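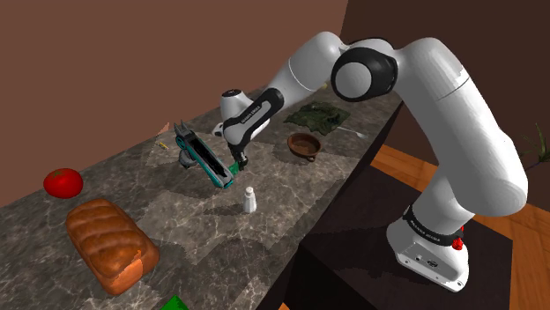 Figure 1. Gray marbled countertop against a reddish-brown wall.

Do Stone Countertops Really Need Yearly Sealing?
Student project report, Materials in the Home
Marietjie Le Roux and Eskil Westerberg
Project advisor: Hryhorii Melnychuk

Why we picked this

Marietjie's parents had a stone counter put in, and the installer told them to seal it every year or it would stain. He also sold the sealer. We wanted to know if the advice holds up, or if it gets repeated mainly by people with a bottle to sell.

Most of what we read online was no help. Page after page gave the same warning in nearly the same words, and very few said what kind of stone they meant. Granite and marble are different materials. Marble is mostly calcite, and acid eats at it. Granite mostly shrugs acid off. A rule that covers both should make a buyer suspicious.

What we did

We got eight offcuts of one gray granite from a stone yard in Brorkton. Half were sealed with a product called Lovura, following the label. The other half were washed with dish soap and left alone. In June we put coffee, cooking oil, beet juice and lemon juice on the pieces, waited overnight, wiped them and took notes.

We also gave a survey to people who have stone counters at home. We handed out 461 forms and got 247 back. That is a lot of missing forms, and people who have had trouble with a counter may be more likely to answer, so we would not lean on the survey very hard.

What we found

Coffee and beet juice wiped off every piece, sealed or not. Lemon juice left no mark we could agree on. Oil was the one real difference. It left a dark spot on the plain pieces, and on the sealed ones we saw nothing. The spots had faded a good deal by the following week. The label says nothing about that.

In the survey, 200 people said they had never resealed. We had hoped to compare their stains with everybody else's, but our question about stains was badly worded ("Has your counter changed?") and people answered it in every possible way, including about scratches and loose sinks. We dropped it.

Color matters more than we expected. On a busy brown and gray surface with pale veins and cream flecks, a small stain would be hard to pick out. A plain white one gives it nowhere to hide.

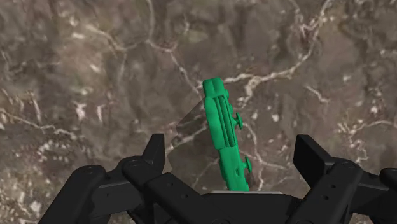 Problems with our test

One kind of stone, one sealer, one night. Teodor Amundsen from the other group pointed out that we knew which pieces were sealed when we judged them, and he is right. We also can't say how long the sealer lasts, and that was the claim we started with. For now we would put a few drops of water on the counter and see if it darkens before buying anything.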